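Late-Game Timeouts in College Basketball: Does Stopping the Clock Help?

Project report by Venkatesh Alva, Concetta Gatti and Jingyi Bai
Advisor: Serena Lombardi
5 Jan 2020

1. Why we picked this

All three of us grew up yelling at a TV for the coach to call a timeout, so when Ms. Lombardi said we could use any sport we liked, it took us one lunch to agree! Our question was simple. When a team is trailing by one to three points and gets the ball with under 30 seconds left, does it score more often after a timeout or when it just plays on?

Coaches disagree about this a lot. One camp wants to draw something up and get the right five on the floor. The other says a timeout lets the defense set up too, and that a scrambling defense is the best thing you can hope for.

2. Data

We worked from play-by-play logs for two seasons of games in our conference and the one next to it. That gave us 1,881 games. Most of them were decided long before the last minute, and after filtering we had 298 possessions that fit. We threw out any possession that began with free throws, and argued for a whole evening over tip-outs (we kept them in).

Concetta wrote the filter script, which we named Parik, and Jingyi checked its output against game video for 41 of the possessions. She found two mistakes, both caused by a clock that had been corrected after the fact. We fixed those by hand.

3. What we found

Teams that played on scored a little more often than teams that stopped the clock. The gap is small, and with a sample this size we can't rule out luck. What surprised us more was the kind of shot. After a timeout we saw a lot of long jumpers late in the possession. With no timeout there were more drives, and more trips to the line - Venkatesh called this one in November and has been unbearable ever since.

We also tried splitting by coach experience, but the groups got too thin to say anything. 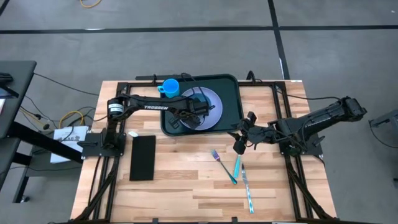
Figure 1. Tabletop setup with a lavender plate on a teal-green tray.

4. Problems and next steps

The biggest problem is that coaches choose when to call timeout. A team with a great point guard may play on more often, and then the guard gets the credit we are giving to the choice. Giorgia Galli, who read our draft, suggested matching teams by season record first. We'd love to try that with a third season of logs, and to add the women's games too.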